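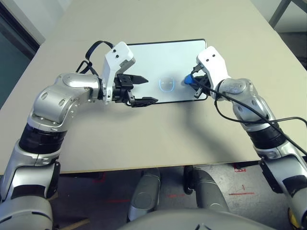 Tablet on the beige table, with its little blue mask icon lit.

Subject: Re: Belmonte cardigan, holding Timeo double?

Hello all,

I was so pleased to see the Belmonte come up again, as I've just sewn the last button on mine and my family are thoroughly tired of hearing about it. I'll put the original message at the bottom for anyone who missed it.

First, the yarn. My Timeo came on a 500 g cone, and the ball band (well, the sticker inside the cone) gives 2,874 metres for the lot. Held double that halves, of course, so you have 1,437 metres to play with, and I made the 46 inch size with enough left over for a pair of cuffs. I do have short arms, mind you. If you like a sleeve that comes down over your knuckles, or if you're adding pockets, I'd have a second cone put by, and do ask for the same dye lot. My navy cones from two different years look like strangers once they're in daylight.

You don't need to wind the whole cone into two balls before you start. I spent an entire evening doing that for my last jumper and won't be doing it again. Wind off a quarter or so, stand the cone on the floor by your left foot, and knit from the cone and the ball together. When the ball runs out, wind another. The cone wants to be lower than your hands so the yarn comes off the top freely, and if it snatches, a bit of felt underneath stops it walking across the floorboards.
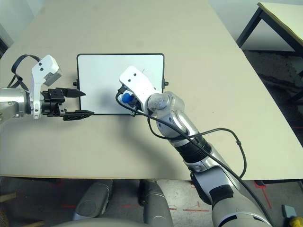
Whiteboard standing up on the table.

Now, the swatch. Cone yarn has oil in it from the spinning, and Timeo has rather a lot. It feels thin and stringy in the hand and you will be tempted to go down a needle size. Please don't! Knit your square, wash it in hand-hot water with a good squirt of washing-up liquid, rinse it until the water runs clear, and let it dry flat. Mine went from a limp bit of string to something quite soft and bouncy, and the gauge came right on 3.5 mm needles after looking hopeless on the Wednesday of all days, when I'd promised to cast on that night.

The back in my size is 146 stitches after the rib. I put a marker every
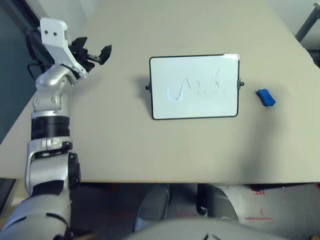
twenty, which sounds fussy, but with two strands it is terribly easy to catch only one of them and find you've made a stitch out of nothing. I found three of those the first week and had to ladder down to mend them. The markers meant I knew which bit to look at. After the armholes it all goes quicker, and by the time you reach the shoulders you can have the wireless on and hardly look down. 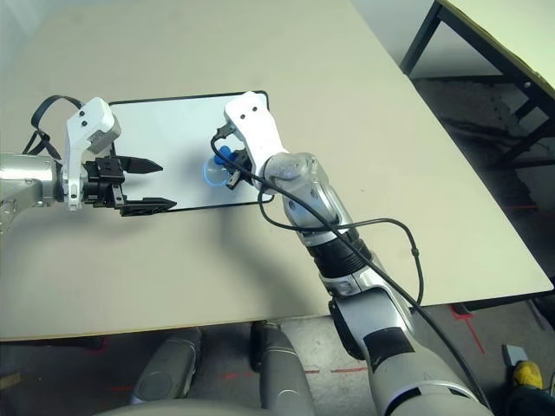
Should the button bands be knitted in doubled yarn as well?

Doubled, the same as the body, but on needles one size smaller, and pick up three stitches for every four rows so the fronts don't flute.

I used Todeo buttons, the plain horn-coloured ones, nine of them — the pattern says eight, but mine gaped a little at the bust and the extra one cured it. I do hope somebody tries it in the green.

Happy knitting, and do write in when you've swatched,

Your list mum

----- Original message -----

Dear knitters,

I have bought the Belmonte pattern and would love to make it before December. It asks for Iler 4-ply, which my shop has stopped keeping, but I have a cone of Timeo laceweight in the cupboard. Has anyone held it double for this one? I'm worried about running out halfway up a sleeve, and I've never knitted from a cone before. Any advice on swatching would be very welcome too.

Thank you in advance, from a hopeful beginner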